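Moving my mum's recipes out of the tin

My mum kept her recipes in a biscuit tin for most of her life, and since April the tin has lived with me in Plestonlow. It holds index cards, backs of envelopes, a few pages torn from a parish magazine and one recipe for lamb stew written on a bus timetable. I have been copying them out properly, an evening or two a week, and I am now far enough along to write down how I am doing it.

The first job was sorting. I tried sorting by type of dish and gave up, as half the cards have one thing on the front and something else on the back. In the end I gave each card a number in pencil and left them in the order they came out of the tin. There are 214 of them. A few are the same recipe written out again years later, and I have kept those too. The later versions usually have less sugar.

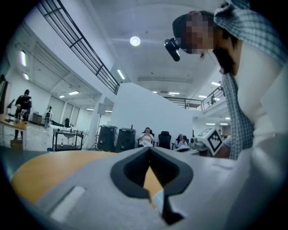

Ghazal Daneshvar
Home cook and keeper of this blog

Handwriting was less of a problem than I expected. Mum wrote clearly when she had a table to write on. What slowed me down was the measuring. She used ounces, cups, a particular blue mug, and sometimes just "the usual amount". The blue mug broke years ago. My aunt thinks it held a bit less than half a pint, so I have gone with that and marked those recipes with an M in the margin, in case they need changing once I have cooked them.

Oven settings were the other thing. Our old cooker in Lollow ran hot at the back, and Mum wrote her times for that cooker. Anything baked says to turn it round halfway, and most of it is done sooner than you would think. I have left her times in and written mine next to them in a different colour. The plain sponge is the worst for this - hers says 25 minutes and in my oven it takes closer to 35.

I type each recipe first, then print it and read it against the card with a ruler under the line. I skipped the reading stage for the first few weeks and had to go back over 50 recipes. The mistakes were small but they mattered. I had put tablespoons for teaspoons in the ginger biscuits, and left the onions out of a soup altogether.

Rhea Barredo, who lived next door to us in Lollow and now runs the fabric stall at Zoduvville market, has been helping with the ones I can't read. She has some of the same recipes herself, because she and Mum swapped cards over the fence. Her copy of the rice pudding has nutmeg in it and ours doesn't. We have agreed to put both in.
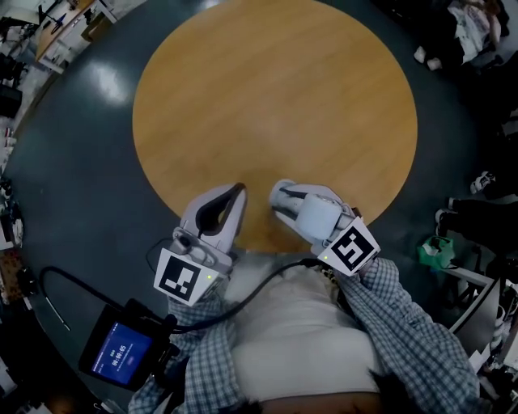 Should you keep the original cards once everything has been copied?
Keep them if you have the room. A typed copy won't show the crossings out or which cards got the most use, and you may want to check a quantity later. Put them somewhere dry, in paper envelopes, and take off any rubber bands or metal clips first.

I have moved ours into an acid-free box from Barros, the stationer's by the station. The tin was starting to rust along the seam and had left a brown line on the cards nearest to it. I have kept the tin for buttons.

For the finished book I am going with a ring binder, so that pages can come out and sit on the worktop. A bound book looks better on a shelf but it won't lie flat, and I know what happens to my cookery books. Each page has the card number at the top, the recipe, and a line at the bottom for where it came from if I know. Quite a few just say "Mum, from a neighbour".

Still to do: the jams, which I have been putting off, and the lamb stew. The timetable has been folded so many times that the middle of the method has worn away. It goes from browning the meat to "serve when your dad gets in". Rhea is going to look through her own cards for it after Christmas.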